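Speaker notes – "Where the chopsticks go: small-item storage at the table"
Kagiso Moodley, Ballonton community kitchen evening
Aug 13, 2019

Running time 45 minutes, questions included. Handout on the chairs before people come in. Water on the lectern.

Opening

Thank them for coming. Say who I am: I ran the dining room at Vodberg for six years and now help households and small canteens sort out their kitchens. Most of the work is drawers. Tonight is only about eating utensils and the last few feet between the kitchen and the table.

Ask for a show of hands – who keeps chopsticks in a drawer, who keeps them standing up, who has them in both places and can't find a pair. Wait for the laugh, move on.

The drawer problem

Chopsticks are long. A standard cutlery tray has slots made for forks and knives, so they end up lying across the top of everything, or at the back where they roll. At Fernumano the kitchen had 425 loose chopsticks in two deep drawers. We tipped them out on a table and sorted by color and length. It took an afternoon. A good many had no partner.

Pause here. Let people think about their own drawer.

The basket

My usual answer is a plastic basket with holes in it, kept on the table or on the counter nearest to it. Holes let air through and it rinses clean under the tap. It should be heavy enough at the bottom that it doesn't tip when everything leans one way.

Long things will lean. That is fine as long as they all lean the same way and you can take one out without lifting the rest.

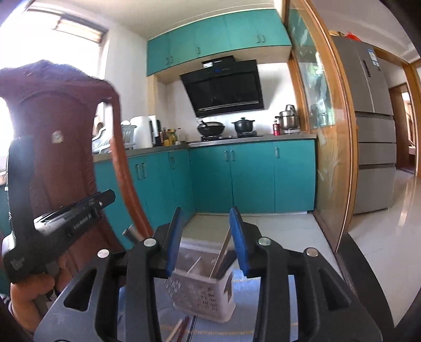
Sorting comes next. I do it on the tablecloth, right beside the basket, with whatever is clean. Lay the sticks down flat, tips together, and pair them before anything goes back in. Pale wood with pale wood, red with red, black with black. If you have one of each and no partners, put them in a jar by the stove and use them for stirring.

Flat utensils can share the basket. Keep them to one end. Knives stay out of it.

Drying

Slow down for this part, people always ask. Wood has to be dry before it goes in, even with the holes. After washing, spread the sticks on a towel for as long as you can stand to have them there. At McIver they gave it one night and that was enough through the winter, less so in April when the rain started.

Check the tips every couple of months. Rough or split – throw them out. A pack of 100 plain ones is cheap and they will all match.

How many to keep out

For a household, 6 pairs at the table. The rest go in a closed box on a shelf. For a canteen, enough for one sitting plus a few.

If someone asks about lids: I don't use them on the table. On a shelf, yes.

If someone asks about mixed sets for guests: one color for guests, another for every day, same basket if there's room.

Activity (skip if running late)

Hand out the mixed bundles, one per row. Ask each row to pair them on the table and put the odd ones to the side. Give them a few minutes, then collect the bundles before questions.

Questions until the room has to be cleared. Chairs back against the wall, sign-up sheet to the front desk.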